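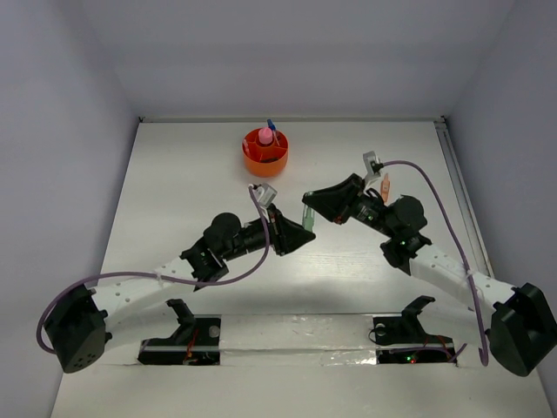 Pale green, slim and a little bit see-through!

Why can you see through some things?

Hold a glass of water up to a window. Light zooms right through it! We call that transparent. Now try a wooden spoon. No light gets through at all, so it's opaque.

In between is the best word of all: translucent (say "trans-LOO-sent"). Some light gets in, but it bounces all over the place on the way, so everything behind looks blurry. Wax paper does this, and so do gummy bears!

Try it: find 8 things at home and shine a flashlight at each one.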